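Category: Drinks & Snacks > Water, Tea, Soda
48 comments | Share | Print | E-mail this thread

Does anyone else buy way less water when they're tired?

mapleknee
I've been trying to quit soda since February and my problem is the store. I go in for water after work, I'm beat, and I come out with something sweet and yellow. Every time! At home I'm fine. I've got a Cindotau filter pitcher and I drink from it all day.

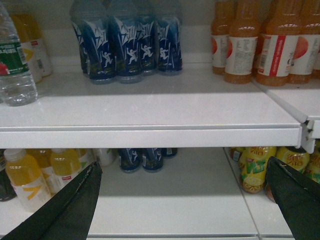

Water on the left, the sweet stuff right behind it.

So what worked for you guys? I don't want an app.

tollbooth_ray
Cold turkey. I was up to two bottles a day and just stopped. Headache for a few days, then fine. I think people make this too complicated.

pennywhistle
Ray, good for you, but that didn't work for me at all. I quit cold three times and went right back. I cut it with seltzer, half and half, then less and less. Took forever, but I haven't had a full one since summer.

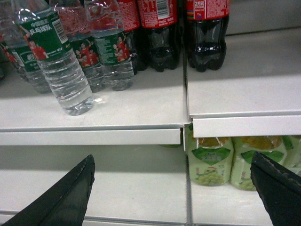
My other trick is shopping with a list and a full stomach (my sister swears by this too). If I go in hungry I grab whatever is at hand level. Even a green bottle down on the bottom shelf will get me if it's got a wide gap next to it, because I start thinking it must be the good one and everybody else already took theirs. Dumb, I know.

tollbooth_ray
Half and half is still soda.

pennywhistle
It's half a soda, Ray.

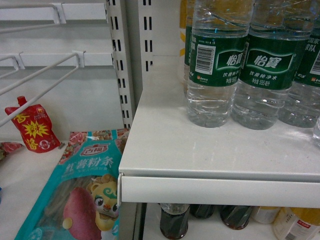

Krešimir Dimitriou
Moderator, Drinks & Snacks | 1,528 posts

Be nice, you two. I'm with pennywhistle on this one, going slow is how I did it. But I'd skip the store trip altogether. Fill a bottle before you leave work and you've got no excuse to stop. I paid too much for a Kimitz steel one and it leaks in my bag, so get a cheap one.

mapleknee
OK that's so simple I'm mad I didn't think of it. Trying it tomorrow. Ray, I'll go cold turkey if this flops.

tollbooth_ray
See you in a week then lol

200 shares | Reply | Print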